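Part 3: Following a vote as it happens

Once your Volix account is up, I'd set up vote tracking next. It's how I follow the Bretside council and the regional assembly from my kitchen, and it takes one cup of coffee.

1. Open Chambers and pick the assembly you want. Mine lists 467 members, so give it a minute to load.
2. Tap Motions, then Add. Type the motion number exactly as it's printed on the order paper, like 1,087.
3. Choose Alert me at: Committee, First vote or Final vote. I tick all three (I'm nosy!).
4. Press Save and wait for the green check.

Note: Amendments get their own numbers. If you only follow the main motion, you'll miss the juicy stuff – add them one by one.

Caution: Don't press Reset Chamber in the middle of a session. I did it one evening in May and lost every alert I had.

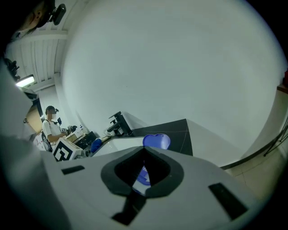
Blue domed object and dark gray panel on a white tabletop.

5. Go back to Chambers and check that your motion says Live. If it says Pending, the clerk hasn't published the agenda yet, so try again after 6 p.m.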